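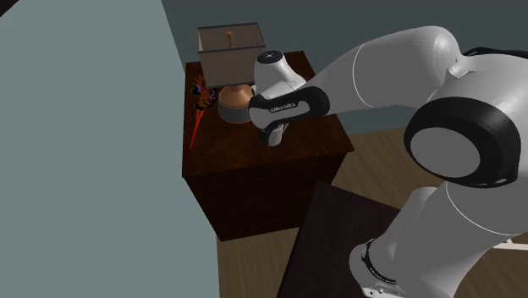
The arm at the cabinet, Friday, run 127.

By October we had all stopped calling it the arm and started calling it Gladys, which was Nikau's fault. Nikau Ellery named everything. The lamp was Lord Rudstead, the cabinet was the Parish, and the red spiky plant thing next to the lamp was Mum, and he wouldn't say why.

I'd joined robotics club at Drarkemden because Kiri Tawhiri was in it and I wanted to sit near her. I'll admit that now. What I got was a simulated room with a simulated lamp in the corner, and a script I had to write that would make Gladys reach past the one without whacking the other. We had until eleven that night to send our entry to Jillville. It was half past eight and my best score was 1110, and you needed more than that even to be read by a person.

"She's going in too low," said Kiri. She had her feet on my chair – on the actual rung of my chair! – and was eating crisps out of my bag.

"She's going in where I told her to."

"Then you told her too low."

So I lifted the wrist by 30 and ran it again. Gladys swung over the Parish, ever so graceful, and knocked Lord Rudstead clean through the wall. He didn't fall or break or anything. He just carried on, out past the skirting and into the grey, getting smaller. Nikau stood up and saluted.

I laughed so much I had to put my head on the desk, and when I came up again Kiri was typing on my keyboard, leaning right across me, and I forgot every single thing I knew about wrists.

"Szewczyk's rule," she said. That was our old teacher, who'd gone off to work on boats. "Turn first, then reach. You're doing both at once, you muppet."

She pressed run. The shoulder came round, then the elbow, then the wrist, slow as you like, and stopped beside the lamp. I held my breath. Mum stayed put.

"Save it," Nikau whispered, as if Gladys might hear.

I saved it. Kiri didn't take her feet off my chair, and I didn't ask her to, and we sat there eating the last of my crisps while the upload bar crept along.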